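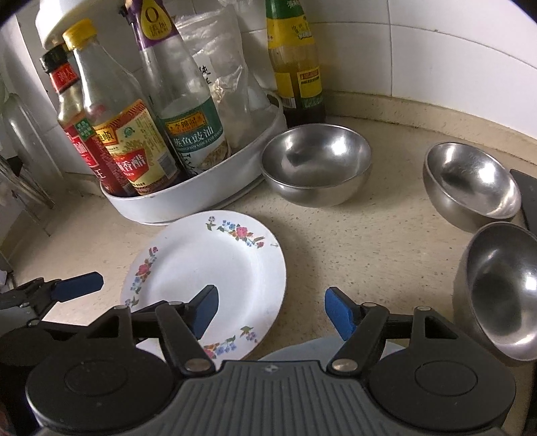
Posted by livberg_garage on Dec 10, 2023 | Ticket 328 | Status: open

Hello, I write again about my Distwood wagon, model year 16. The ignition coil on cylinder 2 was replaced in March at the workshop in Jultport. Since last week the engine shakes at idle and the yellow lamp comes on.

What I did until now:
Read the fault memory: misfire, cylinder 2.
Changed the coils of cylinders 2 and 3. The fault stays on cylinder 2.
Cleaned the ground point near the battery. No change.
New spark plugs, gap as in the manual. It was better for two days, then the same.

The Miranda reader shows battery voltage normal. I did not measure the injector yet. Is the plug with seven pins the correct place to test it? Please send me the wiring page, the one I have is for the diesel.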